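Can a robot really learn to fold your T-shirt?
Flakari Questions: Machines

The Gakell is a robot with two arms. The company that makes it, Cladeck, says that it "learns to do the laundry". You may have seen adverts that say this sort of thing. A robot picks up a towel, the music swells, and the towel ends up in a neat square.

We are a bit suspicious of adverts. So this page is about the part that comes before the music: the table where people show the robot what to do, and all the fiddly jobs that keep that table working.

Who is doing the learning?

A robot like the Gakell doesn't watch you fold a shirt and think, "Ah, I see." It can't. It needs a big pile of recordings of human hands doing the job. A person puts on special gear and handles clothes at a table. The gear keeps track of where the hands go, and cameras record what the hands are working on. Later, a computer looks for patterns in all of it.

Is that learning? Some people say yes. We think it's a bit like learning to swim from thousands of films of other people swimming. You might pick up something useful, but we would still want to see you in the pool.

Cladeck has made 3740 recordings at its laundry table. It threw 207 of them away. When we asked why, the answers were very ordinary: a strap had slipped, a battery had run down, a cable had been pulled out. So let's look at how the table is set up.

Getting the table ready

The person at the table wears gloves. A controller, like the ones used for virtual reality games, is fixed to each hand. It has buttons and a little thumbstick, though for this job it's there mostly to say "the hand is here". Trackers are strapped on further up. A tracker is a small box that helps the computer work out where something is and which way it's pointing.

Before anyone touches a sock, these jobs have to be done:

Charge the controllers and the trackers.
Wipe the camera lenses with a soft cloth. One greasy thumbprint can spoil a whole morning.
Put on the gloves, then the controllers, then the arm straps. The straps should be snug. If your fingers tingle, they are too tight.
Check that every cable has enough slack for you to reach right across the table.
Hold both hands still on the table while the computer finds them.
Wave. If the hands on the computer screen wave too, you can begin. If only one of them waves, go back to the straps.

This takes quite a while. The adverts leave it out.
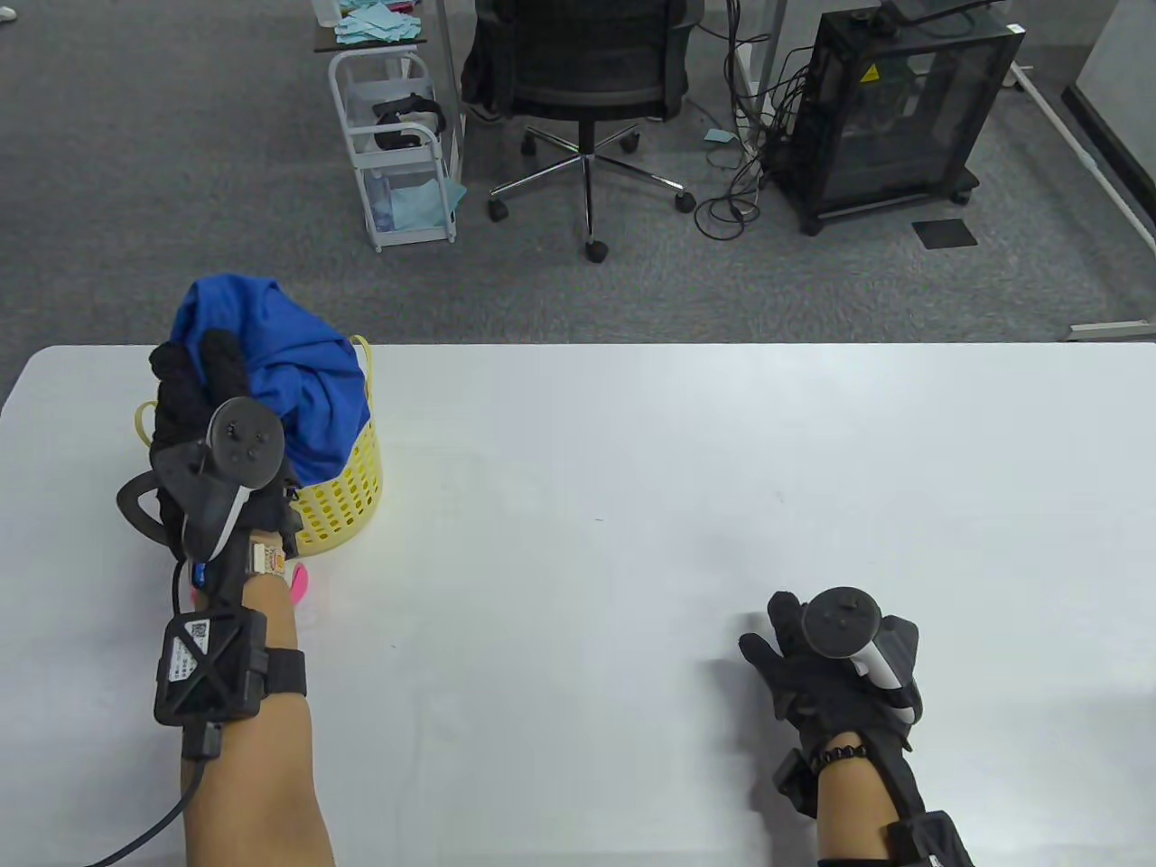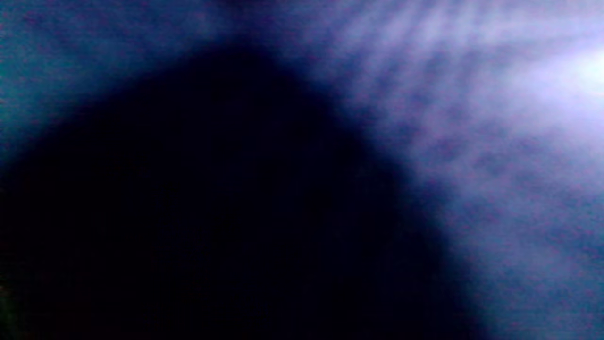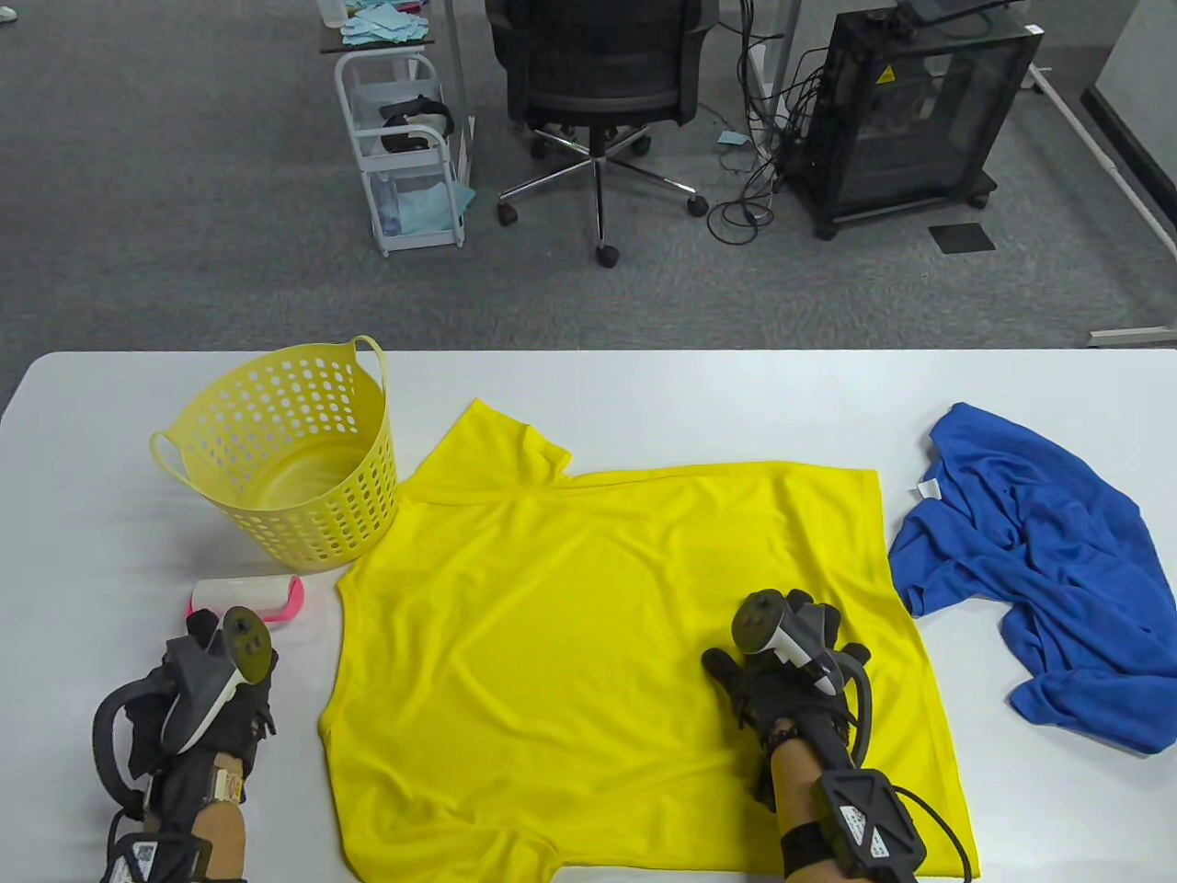
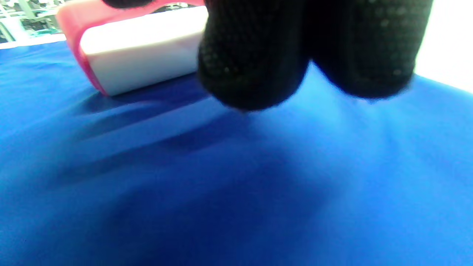
At the laundry table. The first and third pictures show both gloved hands with their controllers; the fourth shows two gloved fingertips close up, over the blue cloth.

Why is laundry so hard?

A toy brick is the same shape wherever you put it. Cloth is different. Pick up a T-shirt by one corner and drop it five times, and you'll get five different heaps. (Try it. Then try describing each heap to a friend, using words only, so that they can make the same one.)

Cloth also hides things. A sleeve can be tucked underneath where no camera can see it. You would feel for it with your fingers. Most robots are poor at feeling. And hands get in the way too: when fingers come very close to a camera they go blurry and block the view, so the recording has a gap where the interesting bit was.

Looking after it

Gear that is worn all day wears out. At Cladeck the same few things go wrong again and again.

Straps stretch. A loose tracker slides along the arm, and the computer thinks the hand has moved when it hasn't. The repair is dull: undo the strap, put it back on its mark, pull it snug, do the wave test again. A strap that won't stay put goes in the bin.

Cables bend. They bend most near the plug, so that's where they break. You fix this by swapping the cable, and you stop it happening so soon by leaving a loose loop at the wrist.

Fluff gets everywhere. It sticks to gloves and it settles on lenses. Anyone who has emptied the filter of a tumble dryer can guess how much.

On Saturday the whole set gets a proper check, and every tracker is tested against a ruler taped to the table. It's a plain plastic ruler, the sort in your pencil case. We liked that.

So, does it work?

Sometimes. Cladeck told us that the Gakell can fold a T-shirt that starts off flat. We asked about one that starts off in a heap, inside out, with a tissue in it. They said they were "working on that".

We also asked who does the charging, strapping, wiping and swapping. People do, every day. When somebody says that a machine does a job "all by itself", it's fair to ask these questions:

Who set it up?
Who fixes it when it stops?
How many tries went wrong before the one in the advert?
Did the shirt start off flat?

Words to know

Controller: a thing you hold or wear that tells a computer what your hand is doing.
Tracker: a small box that helps a computer work out where something is.
Slack: extra length in a cable, so that it doesn't pull tight.

Next on Flakari Questions: do robot lawnmowers know what a hedgehog is?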